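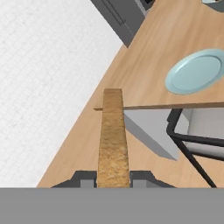

Bread, held upright at the counter.

Skedico has redone its loyalty program again, and this time we read the terms so you can get on with your evening. The old scheme had five tiers. The new one has 3, named after gemstones, and the bottom one appears to entitle you to a monthly email telling you about the other two.

Points now come at one for every $16 staked on slots. Bingo counts for half that, and table games count for nothing, which will sting if you play blackjack and enjoy being thanked for it.

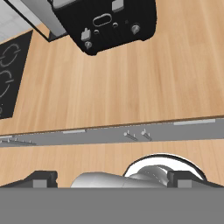 Cashback is where most of the changes are. It used to land daily. From October it lands once a week, expires after 2 days, and has to be claimed by hand from a page three menus deep. Set an alarm for breakfast time, or kiss it goodbye.

Over at Rendach, the welcome bonus still looks generous until you scroll. The wagering requirement has crept up to 40 times the bonus, with a cap on what you can take out. Their featured slot, Lovdale, advertises a return of 94 percent. That's on the low side for an online slot, though the singing goats are well drawn.

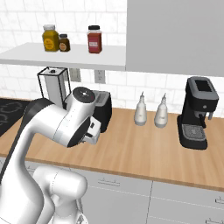

A reader asked whether the free spins at Kolář are worth signing up for. They are free in the sense that you pay nothing up front. Winnings go into a bonus balance, the bonus balance has its own rules, and the rules run to over 16 screens on a phone. We got through them with one coffee and a short walk.

Our usual advice stands. Set a deposit limit before you opt in to anything, and if a site makes the limit page harder to find than the cashier, close the tab. 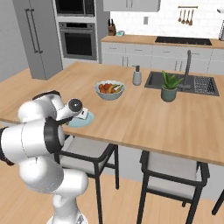

Kitchen island, with plate.

Next issue: bingo chat rooms, and how to leave one politely.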